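Two nights in Droritz, and a ferry I nearly missed

The overnight coach dropped us at the wrong end of Droritz, which I only worked out after dragging my case uphill for twenty minutes (cobbles, of course, and one wheel already wobbly). Leen Hamdan, my travel companion for this one, had wisely brought a rucksack and was very smug about it.

Anyway, we made it! Our guesthouse was a tall, skinny place just below the old customs house, with 1611 carved over the door and a staircase so steep you go down it backwards. Mireille Tarawneh runs it and she was lovely, even though we turned up four hours before check-in looking like a pair of ghosts. She took our bags, gave us coffee and told us to go and look at the harbour before the day trippers arrived.

So we did. The harbour is the main reason to come, really. You can walk the whole sea wall, and at the far end there's a little chapel from 1745 that is locked unless you ask for the key at the bakery. We asked. It's one small room, painted dark blue, and it smells of candles. I loved it far more than the big church in town, which charges to get in and was full of scaffolding.

Lunch was at Nassar, up the steps behind the fish market. Get the stuffed squid and don't bother with a starter, the bread alone nearly finished me off. It's cash only, and the nearest machine is back down all those steps, as Leen found out.

Getting to Grimerora

The ferry goes twice a day in April, once at 8.40 and again at 3. Tickets are sold from a hut marked Flundeck and the hut shuts ten minutes before sailing. We got there with eleven minutes to go, both purple in the face, and the man inside finished his sandwich before he served us. I've never watched anyone chew so slowly.

The crossing takes an hour and a bit. Sit on the left going out for the cliffs, and bring a jumper whatever the weather looks like on land, it was freezing up on deck.
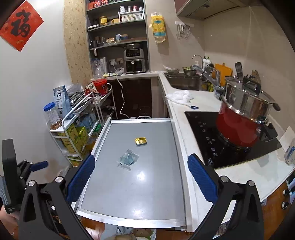 Where we stayed on the island

We had one night in a flat above the old post office, which has 1923 in tiles on the front step. It was plain but clean, with a proper kettle (hurrah) and a bed that didn't squeak. The shop closes at six on a Friday and doesn't open again until Monday, so buy your milk early. We ended up borrowing some from Suha Semaan downstairs, who then insisted on giving us half a lemon cake too. I'm still waiting for her to email me the recipe.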